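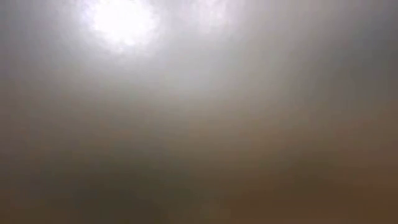 Attachment 1: bright patch at upper left, grey haze around it

Ticket: Label printer in packing room drops every second job
Site: Tiltum
Opened by: Anoma Wanigasekara
Assigned to: Kasun Patwary
Status: Pending, waiting for reply from site

Anoma Wanigasekara, 2023-04-05
Hello, the label printer in the packing room has a problem again. When I send one label, it prints well. When I send a batch from Plondine, it prints the first, then the second is missing, then the third comes, and so on. The queue on the computer says all jobs are completed. I have already turned the printer off and on, and I changed the roll to a new one. The same fault was reported in December, but I could not find the old ticket.

Kasun Patwary
Thank you for the clear report. I found the old ticket, it was closed without a note. Please tell me two things: how many labels are in the batch, and does the green lamp blink between the labels?

Anoma Wanigasekara
The batch was 30 labels. The lamp blinks one time after each label which is printed, and it does not blink for the missing ones. I also tried a batch of 7 and it was the same.

Kasun Patwary
Then the printer does not receive these jobs, or it throws them away before printing. I looked in the log of the print server. Each job is sent, but the pause between two jobs is set to 100 milliseconds. For this model I would like to have 200. I have changed it now. Please cancel everything in the queue, wait until it is empty, and send the batch of 7 again.

Anoma Wanigasekara
Now all 7 are printed. With 30 labels I miss one, it was near the end.

Kasun Patwary
This is better, but I am not satisfied. I have asked Shahab Akbari to check if the driver on your computer is the same version as in Toft, where the same printer works without fault.

Shahab Akbari
The driver in Tiltum is older. I installed the newer one remotely and kept the pause at 200. Please restart the computer once and repeat the batch of 30. If a label is still missing, write down its number from the list and I will compare it with the log.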